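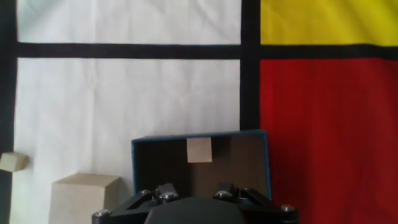 Panya Meesuk objected, on reading an earlier draft of this section, that a packing study which reports the blocks and the carton but leaves the cloth behind them to a footnote has mislaid one of its variables. The objection was accepted. The backdrop is treated here on the same footing as the load and the container, and the order of the subsections has been changed to reflect this.

Figure 4. Open cardboard box in front of the color-field panel, with two loose beige blocks against the white field at left.

4.1 Container

All packing was done into open cardboard boxes of a single pattern, supplied flat by Stolarum and folded by hand on the morning of use. The flaps of a newly folded box tend to drift back toward the closed position over the first hour. This matters to the measurement, as a flap that has moved inward narrows the opening and hides part of the rim. Flaps were therefore creased twice along the score line before a box was put into service. A box was withdrawn when a corner had softened enough that the opening no longer held its shape under light pressure. Withdrawn boxes were not repaired with tape, which would have introduced a bright strip along the rim.

The box was placed with its rim in front of a vertical fabric panel. Seen from the packing side, the far edge of the rim coincides with whatever part of the print lies behind it. Where a dark band meets the rim, the edge is easily located. Where a field of a color close to that of the cardboard meets it, location of the edge is slower, and the yellow field proved the worst case among those tested (Section 5.2).

4.2 Load

The load consisted of beige blocks in two families: cubes, and rectangular prisms of larger volume. They were cut to order at the Dirnitz workshop and left without labels or markings. Blocks of uniform color were preferred over the printed retail packs used in our pilot, where participants oriented packs by reading the lettering and not by their proportions. With plain blocks the only visual cues to orientation are the outline and the difference in tone between faces, the top face generally appearing lighter under overhead light.

The choice has a cost. Beige against cardboard is a low-contrast pairing, and once a block is inside the box its lower edges are difficult to separate from the box wall. Two participants remarked on this without being asked. We did not repaint the blocks. Much of what is packed in ordinary work is of a similar color to the carton it goes into, and a load in saturated colors would have made the task easier in a way that does not carry over.

Each load contained 14 blocks. The same load was used for a full session, and any block with a chipped corner was exchanged between sessions. Fit was exact in one arrangement only; several other arrangements closed the layer but left a gap too narrow to take the last prism. These near-solutions account for most of the repacking reported below.

4.3 Backdrop

Four fabric panels were used. The first, designated Wiriya, is divided by thick black bands into rectangular fields of white, yellow and red. The second was a fine check, the third a plain gray, and the fourth a coarse diagonal stripe. The Wiriya panel is the one shown in Figure 4.

Fabric was chosen over board for reasons of storage and because it does not reflect the lamps. It does not hang perfectly flat. Ripples displace the printed bands, so that a horizontal band reads as slightly wavy, and folds produce shadows within a field that was printed as a uniform color. In the figure, creasing is visible both in the large white field and in the red one. An early protocol called for the panels to be steamed before each session. This was dropped after the first week: the creases returned within the hour, and the steamed condition resembled no workplace known to us. The panels were thereafter hung as they came from the shelf and were smoothed once by hand.

Creases were logged for each session on a printed outline of the panel. Only folds long enough to be confused with a block edge were entered. The logs were used as a covariate in the analysis of misplacements and are available on request.

4.4 Starting layout

At the start of a trial, loose blocks stood outside the box, to one side of it, within reach of the packing position. Their positions were drawn from a list prepared in advance. Two constraints applied. No block could stand on the far side of the box, where the rim would hide it, and no block could touch another, so that the first pick was never a pair. Within these constraints the layouts differed freely, including in how much of each block overlapped a band of the print behind it.

The overlap turned out to be the more informative quantity. A block standing wholly in front of one field shows an unbroken outline. A block standing across the border of a band and a field has one side against black and another against a color, and its apparent width is judged less consistently. We coded each starting position as whole or straddling from the layout list before any trial was run.

4.5 Procedure

Eighteen participants completed the task. Each worked with all four panels in an order balanced across the group, with a pause between panels during which the cloth was changed and the box inspected. Participants were told that the box had to be filled to the rim with no block standing above it, and that there was no time limit. They were not told that the backdrop was of interest.

A trial ended when the participant said so. The experimenter then pressed a flat board across the opening and recorded whether it lay on the rim along all sides. Blocks were returned to the next listed layout by the experimenter. Sessions began in the early afternoon; the blinds were kept down, as the low sun in November otherwise reached the panel from one side and deepened the shadows of the folds.

In total 1,872 trials were recorded. No trial was discarded for slowness. Trials in which a block was dropped were kept, with the drop noted, because excluding them would have favored the panels on which handling was cautious.

4.6 Measures

Three measures were taken from each trial. Completion is whether the board lay flat. Repacking is the number of times a block already inside the box was lifted out again, and includes blocks lifted and put back in the same place. Hesitation is the interval between the hand reaching the opening and the block leaving the hand, and was scored by two raters using the Groklow timing sheet, with disagreements settled by a joint second viewing.

Hesitation requires a comment. The measure does not distinguish a packer who is unsure where the rim is from one who is unsure which way the block should lie. The first kind should depend on the panel and the second on the load. We attempted to separate them by comparing first placements, when the box is empty and orientation matters little, with placements in the closing layer — where both kinds of doubt are presumably present. The separation is imperfect. A participant who has settled on an arrangement early may show almost no orientation doubt in the closing layer, and we have no independent record of when an arrangement was settled.

4.7 Handling of the panel as a factor

Panel was entered as a categorical factor and start position (whole or straddling) as a second, nested within layout. An alternative treatment, in which each panel is replaced by a single contrast value taken at the rim, was tried and abandoned. On the Wiriya panel the value depends on which field lies behind the rim and changes where the central band descends to meet it, so an average over the whole width describes none of the places at which a block is set down. Local values are used instead in Section 5.2, and the comparison between panels is confined to completion and repacking.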